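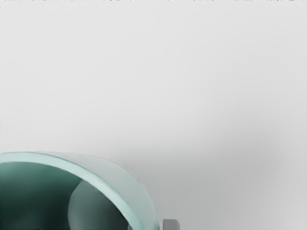
Danica Lukáč表示，一支球队能不能在赛季后半程站得住，看一月份的训练安排就知道了，夏天的积分榜说明不了太多问题。她在Skatmont青训中心的接待室里对考察组讲了这番话，随后又补充说，外界喜欢谈论球队的斗志和更衣室气氛，中心自己每周例会上谈得最多的仍然是出勤、伤情和场地。

Skatmont青训中心考察报告

一、考察背景

按照本会年度交流计划，青少年足球工作部于7月30日星期三组织赴Skatmont青训中心参观考察。该中心隶属于Nornia足球俱乐部，承担俱乐部各年龄段梯队的日常训练、文化课衔接和住宿管理。Nornia一队上赛季曾长期处于保级区附近，本赛季开赛以来成绩明显回升，首发阵容中有多名球员出自本地梯队。本会部分会员单位希望了解其青训工作的组织方式，考察由此成行。

考察组由青少年足球工作部、竞赛部及会员单位代表组成。中心方面由Danica Lukáč全程陪同，并安排了梯队教练、康复人员和教务人员参加座谈。考察内容包括场地设施、梯队训练课、医务与康复、文化课及宿舍管理，下午观摩了一场梯队教学比赛。

本报告供会员单位内部参考。文中涉及中心运行情况的内容，除注明为考察组意见者外，均依据现场介绍整理，并已请中心核对。

二、场地与设施

中心位于市区北侧，与Hubáček体育场隔一条马路。Hubáček体育场为梯队正式比赛场地，看台设座959个，草坪为天然草，由俱乐部场地班组统一养护。训练区在马路另一侧，设有天然草场地和人造草场地，另有一块围网小场，供年龄较小的组别使用。

据介绍，天然草场地实行轮休制度，每块场地连续使用后必须停用恢复，停用时间由场地班组确定，教练员无权缩短。该制度实行初期，教练组与场地班组之间有过争执，主要集中在雨后能否上场的问题上。后来俱乐部将场地开放与否的决定统一改为每日清晨公布，公布后当天不再变更，遇极端天气另行通知。考察当天，一块天然草场地处于停用状态，入口处挂牌说明，原定在该场地训练的组别改在人造草场地上课。

人造草场地铺设时间较早，中心方面对此没有回避。康复人员在座谈中提到，部分处于快速发育期的球员在人造草上连续训练后反映膝部和足跟不适，中心因此规定相关球员每周在人造草上的训练课次不得超过上限，超出部分改为室内力量或水中练习。更换草皮的方案已报俱乐部，资金安排尚在讨论之中。

更衣室、器材室和洗衣房集中在一栋二层楼房内。器材按组别分柜存放，由各组球员轮流领取和归还，归还时需清点并签字。考察组注意到，签字表上不仅有球员姓名，也有当班教练姓名，漏还或损坏由双方共同说明情况。有会员单位代表询问该做法是否增加了教练负担，梯队教练答复称，起初确有不便，现在已成习惯，每课结束后多花的时间很有限。

三、梯队训练课

上午考察组观摩了两个组别的训练课。

第一堂课为年龄较小的组别，内容以小场地对抗为主。场地划成若干区域，球员在各区域间轮换，每轮时间较短，教练员在轮换间隙只讲一个要点，其余时间很少叫停。授课教练在课后介绍，中心要求该年龄段的训练课中，球员有球活动时间须占大部分，课前讲解能省则省。教案由教练员自行编写，但须提前一周提交，由青训主管批注后返还。教案批注的内容大多很具体，例如球门摆放的位置、守方人数是否过多、某一练习放在课程末尾是否会因体力下降而失去意义。

第二堂课为较高年龄组别，主题是由守转攻时第一脚传球的选择。教练员先安排无对抗的线路练习，随后逐步增加防守人员，最后过渡到半场对抗。考察组中有教练背景的代表认为，该课各环节之间衔接紧密，但在半场对抗阶段，边路球员长时间接不到球，练习主题在这一侧没有得到体现。中心教练表示认可，并说明当天该组缺少两名惯用左脚的球员，临时作了位置调整，后续会在教案中准备替代方案。

训练记录方面，中心使用名为Koto的记录系统。每堂课结束后，教练员须在当日填写出勤、训练内容和球员个别情况，康复人员可在同一页面上添加限制说明，例如“不参加跳跃类练习”。上赛季录入系统的训练课记录共1,433条。中心方面坦言，记录质量参差不齐，有的教练写得详细，有的只写一行字。青训主管每月抽查，并在例会上把写得较好的记录读给大家听，抽查结果不与奖金挂钩。

考察组就系统的实际用途提出疑问。Danica Lukáč答复说，最大的用处体现在球员升组的时候。以往一名球员从低年龄组升入高年龄组，新教练只能靠向原教练打听来了解情况，原教练如果已经离任，许多信息便随之丢失。如今新教练可以查到该球员过去的伤情、位置变化和历次谈话的要点。她同时提到，系统中不录入对球员性格的评语，这一条是经过家长会讨论后定下来的。

四、冬季训练安排

本次考察的重点之一是冬季训练。该地区冬季较长，场地封冻期间梯队无法正常开展室外训练，过去的做法是整体放假，复训后再用数周时间恢复体能。一队教练组认为，这一空档对年轻球员影响较大，春季复赛后的伤病也多集中在这一阶段。

自上一个冬季起，中心将一月份单独编制训练计划。计划的主要变化是把原来的长假拆成两段，中间安排室内训练周，内容包括五人制比赛、力量基础练习和战术录像课。室内场馆向市立学校租用，使用时段多在傍晚，因此球员的晚餐和文化课时间也作了相应调整。教务人员介绍，调整初期有球员反映作业完成时间过晚，中心与学校沟通后，把录像课改到周末上午，傍晚只保留场馆训练。

康复人员向考察组展示了春季复赛后的伤情汇总。据其介绍，肌肉拉伤类伤病较往年同期减少，但只有一个冬季的数据，尚不宜下结论，冬季气温偏高、复赛时间推迟等因素都可能产生影响。考察组认为这一态度是审慎的，建议会员单位在引用相关做法时一并说明。

一队今年赛季开局顺利，当地媒体多有报道，其中不少文章将其归因于冬季训练改革。座谈中，梯队教练对此持保留意见，认为一队成绩回升与引进后防球员、主教练留任以及赛程安排都有关系，把功劳记在某一项措施上并不公允，也容易给梯队带来不必要的压力。

五、医务与康复

医务室设在训练楼一层，训练时段均有康复人员值守。受伤球员的复训须经三道手续：康复人员测试、教练员确认训练内容、家长或监护人知悉。三道手续缺一不可，教练员不得以比赛需要为由提前安排上场。座谈中提到过一次争议，某组别在重要比赛前希望一名主力球员提前复出，康复人员未予同意，该队最终在缺少该球员的情况下参赛并落败。赛后俱乐部管理层公开支持了康复人员的决定，此后类似争议基本没有再发生。

中心对发育期球员定期测量身高体重，用以判断其是否处于快速生长阶段。处于该阶段的球员，训练负荷由康复人员与教练员商定，可能暂时低于同组其他人。为避免球员产生被边缘化的感受，教练员在调整负荷前须与本人谈话，说明原因及预计恢复正常训练的条件。

六、文化课与住宿

中心现有住宿球员70名，其余球员走读。住宿球员白天在附近学校随班上课，下午训练，晚间自习由教务人员看管。学校与中心之间每周交换一次情况，内容包括作业完成、缺课和课堂表现。球员因比赛缺课的，由学校提供补课材料，补课完成前不影响其参加下一场比赛，但长期拖欠的，教务人员有权提请教练组停赛。

考察组询问停赛规定是否真正执行。教务人员表示上赛季执行过，涉及球员的家长起初有意见，经沟通后接受。中心方面认为，该规定要有效，教练组必须配合，凡是教练员私下表示不以为然的，球员很快就会知道。

宿舍按年龄分层，手机在熄灯前统一收存，次日早餐后发还。高年龄组别球员对此有不同意见，中心正在考虑对即将成年的球员放宽管理，具体办法待新学年开始前公布。餐厅菜单按周张贴，训练日与休息日的主食供应有所区别。

对于未能升入上一级梯队的球员，中心设有离队安排。每名离队球员由青训主管当面谈话，家长到场，中心提供书面的训练经历说明，并协助联系周边俱乐部或学校球队。Danica Lukáč指出，多数孩子最终不会成为职业球员，离队这一环节办得好不好，当地家长看得很清楚，也直接影响来年的报名。

七、观摩教学比赛

下午，考察组在Hubáček体育场观摩了高年龄组别与邻近俱乐部同龄队之间的教学比赛。双方商定不限换人次数，每名到场球员都要上场。主队上半场控球较多，但在对方压缩中路之后办法不多，进攻多在边路停滞；下半场更换阵容后节奏加快，由角球和一次快速反击各进一球，最终以2比0获胜。

考察组较为关注的是赛后环节。比赛结束后，教练员没有当场总结，球员先各自填写一张简短的表格，写下自己认为处理得最好和最差的一次球，交给教练后离场。正式讲评安排在次日，届时结合录像进行。教练员解释，比赛刚结束时球员情绪波动较大，听进去的内容有限，隔一天再谈效果较好。有代表提出，低年龄组别球员可能第二天已记不清场上情况，中心答复称低年龄组别不采用该办法，由教练在场边口头交流几句即可。

场边家长须在指定区域观赛，入口处张贴有观赛守则，要求家长不进行场外指挥。当日多数家长能够遵守，下半场有个别家长大声呼喊，工作人员上前提醒后停止。

八、讨论情况

观摩结束后，双方举行座谈，主要讨论了以下问题。

关于教练员队伍稳定性。会员单位普遍反映基层教练流动较快，一名教练带队不足一个赛季即离任的情况时有发生。中心方面介绍，其教练员多为兼职，流动同样难以避免，目前的办法是每组配备主教练和助理教练，两人合同到期时间错开，尽量避免同时离任。

关于比赛成绩与培养目标的关系。中心对低年龄组别不设名次要求，对最高年龄组别则设有联赛保级的底线，理由是该组别一旦降级，对手水平随之下降，对球员成长不利。考察组内部对此看法不一，有代表认为设立底线容易使教练员趋于保守，减少使用身体发育较晚的球员。中心承认存在这种可能，目前通过规定最低出场时间加以平衡，执行情况每半年检查一次。

关于费用。中心走读球员需缴纳注册费，住宿球员另缴食宿费，家庭困难者可申请减免，申请材料由俱乐部办公室受理，教练员不参与也不知悉结果。该项安排得到考察组一致认可。

九、考察组意见

考察组认为，Skatmont青训中心的若干做法具有参考价值，尤其是场地开放决定权归场地班组、康复人员对复训拥有否决权以及训练记录随球员升组移交。以上做法对经费的要求不高，多数会员单位具备试行条件，难点在于俱乐部管理层是否愿意在出现争议时维护既定规则。

冬季训练计划的借鉴需结合各地气候和场馆条件。北部会员单位情况与之相近，可先选取一个年龄组别试行；南部会员单位冬季场地可正常使用，没有必要照搬。住宿管理和手机收存等规定涉及各单位与学校、家长的既有约定，不作统一建议。

考察组同时提请注意，中心在人造草场地老化、教练记录质量不一、边缘位置球员训练机会不足等方面仍有待改进，中心方面在座谈中对此均有说明。

十、后续事项

青少年足球工作部将整理中心提供的教案样本和复训手续表格，经对方同意后发送各会员单位。拟试行冬季训练计划的单位，请将组别、场馆落实情况及康复人员配备情况书面报送工作部，由工作部统一与中心联系，安排教练员交流。

中心已邀请本会于明年一月派教练员观摩室内训练周，名额及报名办法另行通知。差旅费用由派出单位承担，住宿可使用中心客房，需提前登记。

青少年足球工作部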